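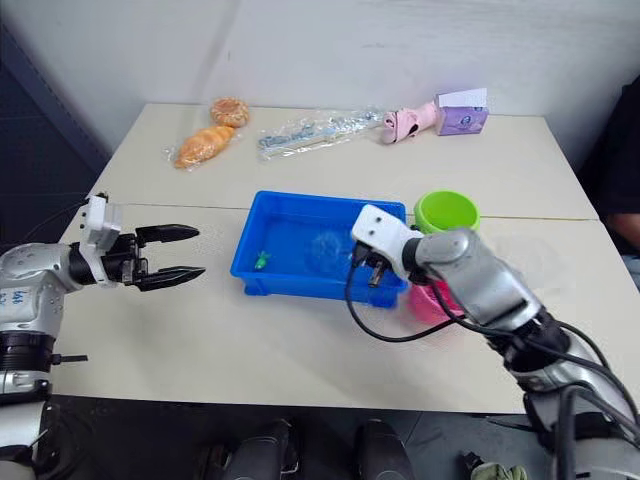 ## Cable slack and wet work on the two-arm cell

The vendor guide says to leave "generous slack" on the right arm and move on. I don't buy it. A loop that hangs down to the tabletop in front of the water tray is slack you'll be chasing all day.

1. Stop both arms and cut power before you touch a cable.
2. Lift the right gripper clear of the tray by hand. Go slowly, and don't pull on the white housing.
3. Find the lowest point of the loop. If it touches the table, take up the extra at the next clip toward the base.
4. Turn the wrist joint through its full range by hand. Greer Guthrie swears by 100 mm of spare at the wrist. I've seen that pinch, so measure your own.
5. Dry the fingers and look up inside the housing with a flashlight. "Splash resistant" is a sales term until I see a test report.
6. Power up and run the dip routine at low speed, 73 cycles, with a hand near the stop.

Check the clips again after 3 shifts. Fallov's maintenance sheet says to wait until November, and I wouldn't.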